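The parcel had come 84 days late, and my aunt wanted me to be impressed by it. She had ordered from a catalog called Valby, which I had never heard of and which, as far as I could tell, had no address outside of a mailbox in Conddale. Four hundred dollars, she said, for what would have cost twice that in a store. I asked which store. She said any store.

She had tipped the whole thing out on the sofa, on top of the striped cover, and gone to put the kettle on so I could look it over in peace.

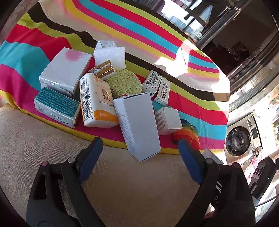
*My aunt's bargain, on the good sofa.*

I looked it over. There was soap. There was a sponge, yellow-green, the kind of sponge you can buy where you buy bread. I couldn't read most of the packets, and neither could she.

"The tall box is for the joints," she called from the kitchen.

"Does it say that?"

"The catalog said it."

I asked to see the catalog. She had thrown it out in January, after the order went in, because what would she need it for now? I turned over one of the small cartons and put it back. The big white box had crumpled corners. I mentioned the corners.

"It traveled," she said.

She came in with two cups and sat in the armchair, across from her things. She had the look she used to get when she bought raffle tickets. I drank some tea. I had meant to say something about the credit card, and how she ought to call the bank before another charge went through.

"You could take a soap home," she said. "If you don't believe in the rest."

I said I had soap. She waited. I took one anyway, and sniffed it through the cardboard, and couldn't smell a thing.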